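Jobs > Judero > Bench Technician (part-time)
2 min read

Judero needs someone to look after the printed arm at our Stidside bench. It has strong opinions about its wrist servos. You'll re-seat connectors, reprint brackets, tidy cables and wipe down the black board, glamorous work that pays up to $2905 a month. 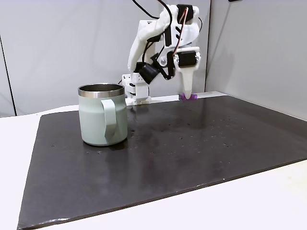 White printed links, black servos: learn to love both.
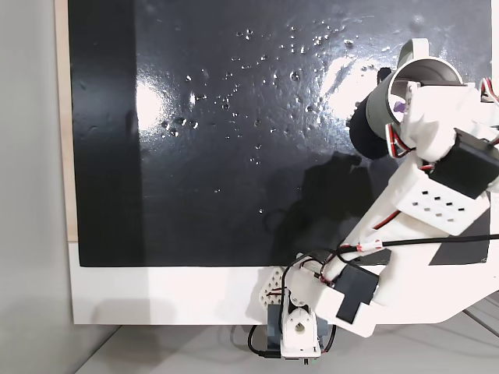

Skuno asked whether the job includes programming. A little, mostly changing one number and waiting. You should own a small screwdriver and be able to find it. Apply by Tue 18 March.

Comments (2)

Schouten: Does the tech get a say in which servos you buy? I'd swap the wrist ones first.

stripped_thread: Applied in January. Still have the screwdriver.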